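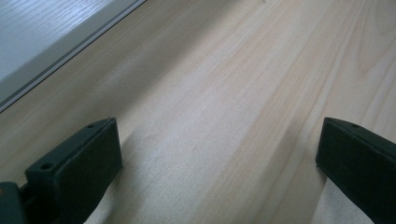 Pale wood surface with straight grain.

4. Importing task records into Eltach

4.1 Open the Saveo export and confirm that it contains 218 task codes. Earlier exports list fewer and will be rejected.
4.2 Select Import, then Primary Care Tasks.
4.3 Assign two raters to each code. The Ullinbridge set uses six.

Note: Raters must not see each other's scores before step 4.6 — turn off Shared View first.

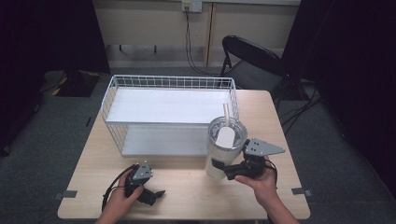
4.4 Enter the scoring scale, lowest value first.
4.5 Run Check Records. The full set holds 1,492 ratings; 1,074 are needed to fit the model.
4.6 Lock the scores and select Fit.

Caution: Locked scores can't be edited. Send corrections to Zulmira Marinho with the task code and rater number.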